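# Restoring from backup, timed

26 April 2026

Last October I moved my backups off a pair of USB disks and on to a small server running Hivum, with a second copy sent overnight to storage rented from Plellico. Until this month I had never restored more than a single file from either.

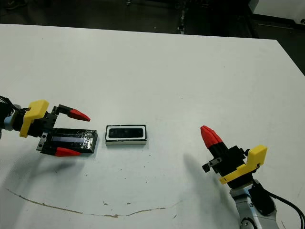 The test I set was simple. Assume the main machine, Stikine, has been encrypted by ransomware and cannot be trusted. Wipe a spare disk, install a clean system, and recover everything using only the backup copies and what is written on paper in the drawer.

The first problem was the paper. It had the passphrase for the Hivum store, but the login for Plellico was protected by a second factor, and the recovery codes for that were saved on Stikine. In a real attack I would have been locked out of the off-site copy. The codes are now printed.

The local restore took 67 minutes for 136 GB. That is close to the limit of the network card, so I have no complaint. File permissions came back correctly. Extended attributes did not, as I had left that option off when I wrote the job. It is on now, but older snapshots will stay as they are.

The off-site restore was slower and I stopped it after the documents folder. Checksums matched on every file except 3, all of them mail indexes which had been open when the snapshot ran. The mail program rebuilt them at first start.

The more serious fault was in access rights. Stikine held a key which could both write to the store and delete from it. Anyone with control of the machine could have removed the backups first and encrypted the disk afterwards — a common order of events. I have replaced it with an append-only key. Pruning now runs from Nogueira, the old laptop, which is switched on for that job and otherwise left off. Snapshots are kept for 30 days before they can be pruned at all.

Still to do: the router configuration is not in any backup, and the phone copies its photos to Stikine over a share with no password. I will close the share first.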